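Open House at Plarkunside: An Afternoon with the Sorting Arms

If you missed the Plarkunside open house in April, I'm sorry for you, and I'm going to spend this whole column making it worse. It was the best afternoon I've had out with this club in years.

For those who haven't been, Plarkunside is the old seed warehouse past the rail crossing. Lotetti took over the east half a while back and uses it as a test floor for robot arms. They don't build the arms. They write the software that decides where an arm should go and what it should do when it gets there, and once a year they roll up the big door and let people in to look. Our club had 20 places on the tour. All of them were gone within a day of the last newsletter going out, so next year please answer faster (I'm talking to the people who wrote to me at the end of the month!).

We met at 1 p.m. in the parking lot and got our visitor stickers and safety glasses. There was a short talk at the door. Stay behind the yellow and black tape, don't reach over the tables, ask anything you like. That last part was taken very seriously by our group, and the talk that was supposed to last ten minutes lasted closer to half an hour.

The first stop was the bin station. An arm picks parcels out of a deep tub and sets them on a belt. You've probably seen video of this kind of thing, and video doesn't get across the sound, a sort of sigh each time the suction lets go. The arm missed a padded envelope three times in a row while we watched. The engineer running it was delighted, because the envelope had been giving them trouble all week and now she had witnesses. On the fourth try it came up by one corner and made it to the belt, and we clapped. People clapped for an envelope. I was one of them.

Next door was Ulemer, the small outfit that rents bench space from Lotetti and makes grippers. They had a table of old fingers and pads you could pick up and squeeze: stiff ones, soft ones, one with a surface like a cat's tongue. They go through a lot of designs. The newest was number 39, and they had kept nearly all the earlier ones in a tackle box with the numbers written on in marker. I could have stayed at that table until closing. Several of our members did stay until they were told, kindly, that the rest of the group had moved on. What I learned there is that a softer finger isn't always a kinder one. A soft pad lets a part roll while it's being lifted, so the arm loses track of which way the part is facing, and then it can't set it down neatly. I had never thought about that and now I think about it whenever I pick up an egg.

Then there was a break for lemonade and those square cookies with the jam, and after the break came the part I'd been waiting for, the Sithole tables.

Sithole is the name of the project, and it's the reason Lotetti wanted outside visitors at all. The idea is to teach an arm to tidy and group things from a spoken request, with no one typing in positions. You say "put the same colors together" and it has to work out what's there, what belongs with what, and in which order to move things so it doesn't knock over the piece it just placed. They use simple plastic shapes on a maple board. The shapes come off the 3D printers in the back room, which means that when one gets chewed up they can just print another. A good thing, too, as the crew told us they had run the color task 500 times before the open house and some of the early attempts were rough on the hearts and stars.

We stood along the tape and took turns giving requests. The pieces don't look like much of a challenge until you picture doing it with one hand in an oven mitt. A cylinder is friendly. It can be grabbed from any side. A star has to be taken across the right pair of points or it twists away, and a triangular prism wants to be held by its flat ends. The color pairing is the part a person does without thinking. The hard part for the arm is the closeness, getting the second piece in beside the first when there's already something else sitting a finger's width away. 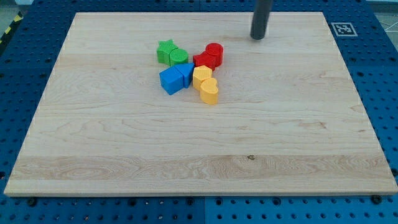
One of our younger visitors asked why it leaves everything in a huddle when there's so much board to use. Good question, and it got a good answer. Nothing in the request said how far apart the groups should be. The crew has two versions of the software, one that spreads things out and one that keeps its moves short, and we were watching the short-move one. A person hearing "put the same colors together" would leave a gap between the groups to make it look sorted. The arm hasn't been told that looking sorted matters. They're working on it, and they had a whiteboard full of ideas that they let us read and argue with. I'm told one suggestion from our end of the room got copied down.

The blue tabletops caught my eye too. They're pegboard with holes in a regular grid, so anything can be screwed down and put back in exactly the same place the next morning. The printed black-and-white squares are how the cameras work out where the table is. Somebody in our group asked if you could fool the system by covering one up with a hat. We were allowed to try this – on a spare table, after some discussion – and yes, you can. The arm stopped dead and waited, very politely, until the hat was taken away.

I also want to say something about how the crew treated us, because it made the day. Nobody hid the misses. When a grab failed they said so, and told us what they thought had gone wrong, and quite often two of them disagreed in front of us. I've been on factory tours where everything is polished to a shine and you come away knowing less than the brochure. At Plarkunside I came away with four pages of notes and a green plastic star with one point snapped off, which now lives on my kitchen windowsill.

A few practical notes. The floor is concrete and the tour is nearly all standing, so wear real shoes next time. There are folding chairs if you ask. It's also louder than I'd expected near the bin station, and one member with hearing aids found it much easier in the back half of the building. Lotetti has offered us a quieter late-morning slot for anyone who would like a second look, and I'd take them up on it. Let me know by the end of the month and I'll pass on a list.

Over the full day they had 200 people through the door, and the crew looked ready to lie down on the floor by the time we left at 4:30. We've sent a thank-you card. If you took notes or have a question you forgot to ask, send it to me before the next meeting, when we'll have an hour set aside to talk the visit over. The Ulemer people have promised to lend us the tackle box for the evening. Please wash your hands first, they were quite firm about it.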